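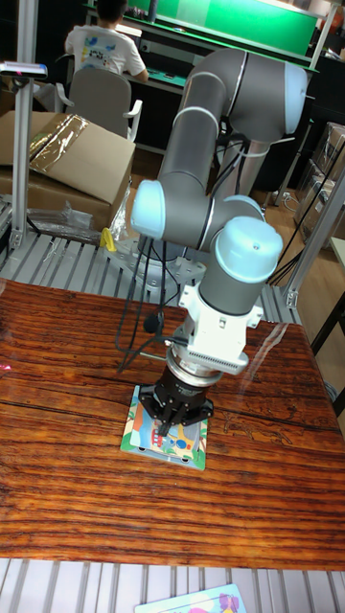 Page last changed: 20 October 2021

How do you teach a robot arm?

A robot arm is made of stiff parts called links. The places where the links meet are called joints. Each joint has a motor inside it, and each motor can turn its joint by a set amount. The arm on this page has six joints. At the end of it is a gripper with two fingers, which point down at a small picture card on a wooden tabletop.

Moving a card from one place to another is an easy job for you. You look, reach, pinch and lift. For a robot, every part of that job has to be given as numbers. The robot needs an angle for each joint, and it needs a new set of angles many times every second. Writing all of those numbers out would take a person a very long time. It is quicker to show the robot what to do.

There are two common ways of showing.

Showing by hand

Some arms can be switched into a mode where the motors hold up the weight of the arm but do not fight against a push. A person takes hold of the arm near the wrist and moves it through the job. The arm feels heavy and a little slow, like a door with a strong spring. While it is being moved, sensors in the joints measure the angles and a computer stores them.

This way needs no extra equipment. It has one problem. The person's hands and arms can get in front of the camera, and the robot may need the camera later to find the card.

Showing by remote control

In the second way, the person does not touch the robot at all. They move a controller, and the robot copies the movement. The controller might be a handle with buttons, or it might be a smaller arm with the same joints as the big one. If you bend the small arm at the elbow, the big arm bends at the elbow too. Squeezing a trigger closes the gripper.

There is a short delay between the hand and the robot. Learners often push too far before they notice it. At the Grakevdale workshop, new operators practise on foam blocks before they are given anything thin.

Why thin things are hard

A card lying flat is one of the harder objects to pick up. The fingers cannot get underneath it. If they stop too high, they close on air. If they go too low, they press into the table, and the arm may stop itself to avoid damage. The operator has to bring the fingers down slowly and close them at the right height. Some operators slide the card to the edge of the table first, so that part of it sticks out and can be gripped from above and below.

What is one showing called?

One complete showing of a job is called a demonstration. A demonstration usually contains:

- the angle of every joint, from start to finish
- how far open the gripper was
- pictures from one or more cameras
- the time at which each of these was measured

One demonstration is not enough. If the card is always in the same spot, the robot may only learn that spot. The card has to be moved and turned between tries. Kelly Figueiredo, who runs the practice sessions at Grakevdale, recorded 294 demonstrations of one card task. Of these, 83 were thrown away, mostly for dropped cards. The rest were used for training.

What happens next?

A computer program looks for patterns in the demonstrations. It learns which movement usually follows which picture. Then the robot tries the job without a person guiding it. If it fails with the card in one part of the table, more demonstrations are recorded there.

Words to know

Link: a stiff part of the arm.
Joint: a place where the arm can turn.
Gripper: the part that holds things.
Operator: the person guiding the robot.
Demonstration: one recorded showing of a job.

Filed under: Machines > How It Works > Ages 9 and up

4 comments

More from Wonditz
What is a sensor?
Why do robot arms have elbows?
How a motor knows when to stop
Gears, belts and pulleys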